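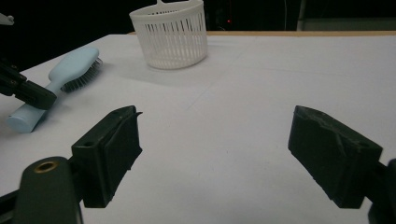
4. Sorting the small items into the basket

This section is for the bathroom shelf and the dressing table. Please finish section 3 (wiping the surfaces) before you start. You need one small basket with a handle, a dry cloth and a free table.

4.1 Preparing the basket

1. Put the basket upright on the table. Leave free space in front of it for the items.
2. Check the slots in the side wall. Hair and dust collect there. Push them out with a dry cloth, from the inside to the outside.
3. Move the handle to both sides one time. If it comes out of its hole, press it back before you put anything inside.

Note: The basket from Iteck and the basket from Gristley have different handles. The Gristley handle does not fold down completely. Do not force it.

4.2 Preparing the hairbrush

1. Lay the brush on the table, beside the basket.
2. Pull the hair out of the bristles with your fingers or with the end of a comb. Begin near the handle and go to the far end.
3. Wipe the back of the brush and the handle with a damp cloth.
4. Let it dry with the bristles down, on a towel, for 2 hours.

Caution: Do not put a paddle brush completely under water. Water can stay behind the cushion, and it is very difficult to get it out again.

4.3 Placing the items

1. Put the hairbrush in first, handle down. The head should stay above the rim, so you can take it without searching.
2. Put combs beside the brush, also standing.
3. Hair clips and rubber bands are too small for this basket and fall through the slots. Keep them in a closed box (see 5.2).
4. Lift the basket by the handle, a few centimeters only. If it hangs to one side, change the places of the heavy items.

Caution: The total weight must not be more than 300 grams when you carry the basket by the handle. For more weight, hold it with both hands under the base.

4.4 Care

Empty the basket every 14 days and wash it with warm water and a little dish soap. Hot water can bend the rim.

Changed in May 2018: step 4 of 4.2, after a remark of Emiko Ishida. The drying time was missing in the February text.

Continue with section 5, Boxes and lids.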